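Children's Reading Notes from the Vurnesville Public Library

New in the Picture Book Collection: The Lamp at Nivside

The Children's Department is pleased to add The Lamp at Nivside to the picture book shelves this April. The book is published by Plosulum Press and is recommended for readers from age 5 through second grade. Copies are available at the main library and at the Quintero Branch, and a large-format edition may be borrowed by teachers for classroom use.

The story follows Odda, a girl who moves with her grandfather to a fishing village called Nivside after the closing of the mill where he worked. Odda does not want to live there. The wind keeps her awake, the other children have known each other all their lives, and the house has only one window that faces the sea. Her grandfather hangs a lamp in that window on their first night and asks Odda to light it every evening. He does not tell her what it is for.

Much of the book concerns Odda's attempts to find out. She asks the baker, who believes the lamp is meant for the boats. She asks the ferryman, who says the boats have a lighthouse and do not need a lamp. A boy from the next street is sure it is meant for ghosts. Each answer has its own double page, and each is told in a slightly different style, so that the baker's version reads like a recipe and the boy's like a song. When Odda falls ill and the lamp stays dark for a night, she learns how many of her neighbors have been looking for it. We will leave the final pages for families to discover together.

The text is spare and well suited to reading aloud. Most pages carry two or three sentences, and a short refrain returns each time the lamp is lit. Children in our preschool story time were joining in with the refrain by its third appearance. The illustrations are in ink and watercolor, with deep blues and grays through the first half and warmer colors as Odda comes to know the village. Readers who enjoy searching for details will find the grandfather's cat on nearly every page.

Parents should be aware that the book touches on the death of Odda's grandmother. The subject is handled in a single quiet scene and is not explained at length. Staff members have found that younger children tend to pass over it, while older children may have questions. The department keeps a list of other picture books on loss and on moving to a new home, and a copy may be requested at the children's desk.

The Lamp at Nivside counts toward the Spring Reading Challenge in the "A Place I Have Never Been" category. Families in Vurnesville have recorded 1192 books since the challenge opened, of which 900 were picture books. Reading logs may be turned in at either location until the end of the month. Children who complete a log may choose a paperback to keep.

Holds may be placed online, by telephone or in person. The loan period for new picture books is two weeks, with one renewal permitted if no other family is waiting. Patrons who would like the book read at a group visit should mention it when the visit is scheduled.
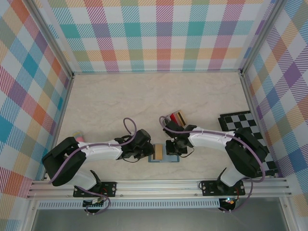

Coming Next: Chapter Books for Reading Together

The next issue will look at short chapter books suited to bedtime reading, including several with chapters that can be finished in one sitting. Suggestions from families are welcome and may be left at the children's desk.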